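Setting Out a Table Grid with Paper and Tape
Handout 3, Practical Layout
Tullside Workshop Skills, autumn course
Issued 14/12/2024. Replaces the September version.

What this handout covers

Covering a table, marking a grid on it with masking tape, and placing small objects in the grid so that their positions can be written down and found again. You will need it for the sorting exercise and for the layout task in the second half of the course. The written part is at the end.

Materials for each table

Brown paper on a roll, wide enough to overhang both long edges
Blue masking tape, low tack
Steel rule, 600 mm
Tape measure
Soft pencil
Try square
Scissors
Small coloured cubes from the Plulham box

Use one roll of tape for the whole table. Different makes vary in width and in how far they stretch, and a grid made from two rolls rarely measures the same from end to end.

Covering the table

Wipe the table and let it dry. Roll the paper out along the length and leave it to lie flat for a few minutes before you fix it. Paper straight off the roll wants to curl back, and if it is taped down too early a ridge comes up in the middle later.

Fix one short end underneath the table top. Go to the other end, pull the paper firm and fix that. The long sides come last. Start in the middle of each side and work out to the corners.

Do not draw the paper as tight as it will go. It should be flat under the palm of your hand. Creases near the edge can be left alone, but a crease that crosses a cell should be smoothed out or the sheet replaced. Cubes will not sit square on it.

Marking out

Choose a datum corner and write a small D on the paper there in pencil. Every measurement is taken from the two edges that meet at D. Do not measure from one line to the next. An error of 2 mm in each step soon adds up to something you can see across the table.

Mark the lines that run lengthwise first, with a pencil tick at both ends and one in the middle. Then mark the crosswise lines in the same way. Check the first crossing with the try square before going any further. If it is out, correct the tick and not the square.

Decide now whether your ticks show the centre of the tape or one edge of it. Either will do, but it must be the same over the whole table and it must be written on your record sheet. This is the commonest cause of lost marks in the exercise.

Laying the tape

Two people are better than one for the long strips. One holds the roll, the other holds the free end on its tick. Lower the strip on to the paper in one go, then press it down from the middle outwards with a dry cloth. Pulling hard on the tape makes it stretch, and it will creep back and lift at the ends.

Lay all the lengthwise strips, then all the crosswise ones over them. Where two strips cross there will be a double thickness. Leave it. Cutting the tape at the crossing goes through the paper as well. Light objects can rock if they are placed on a crossing, so keep them inside the cells.

A little waviness along the edge of a strip is acceptable. A strip that leaves its ticks is not: lift it and lay a fresh piece.

Naming the cells

Letters run along the length from D, numbers run across. Give the letter first. An object counts as being in a cell when the whole of its base is inside the tape. If any part of the base is on the tape, write "on line" and give both cells.

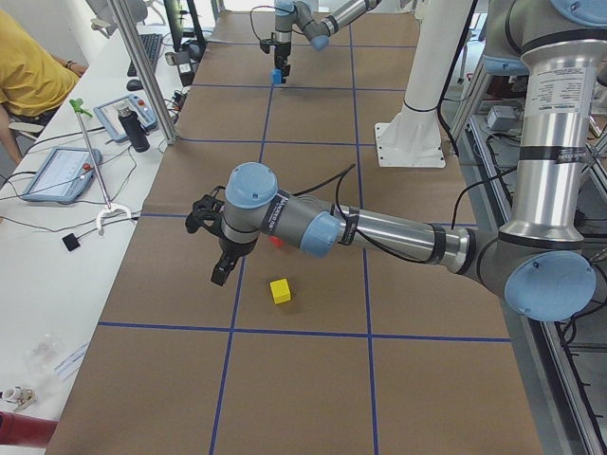
The covered table with its grid, and small cubes in use. 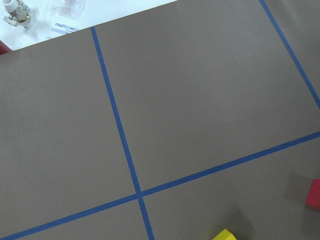
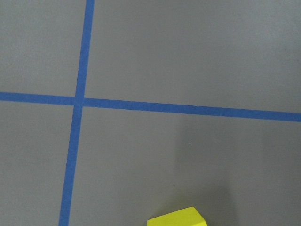 Crossing strips of blue tape, in the two closer views.
Photographs: Venckus / Gakus, for Tullside Workshop Skills

Written part

1. Draw your table to scale on squared paper. Show D, all the tape lines and the letters and numbers of the cells.
2. Measure both diagonals of one cell near D and one cell at the far corner. Give the differences in millimetres.
3. Place a yellow, a red and a blue cube in separate cells and record them. Ask another pair to set them out again from your record only.
4. Say where their layout differed from yours, and whether the fault was in the record or in the placing.

The written part carries 40 marks. Hand it in with the record sheet attached.

Clearing up

Peel the tape back slowly and low to the surface. Paper that is still sound can be rolled up and kept for the next group. Count the cubes back into the Plulham box and return the rules to the rack.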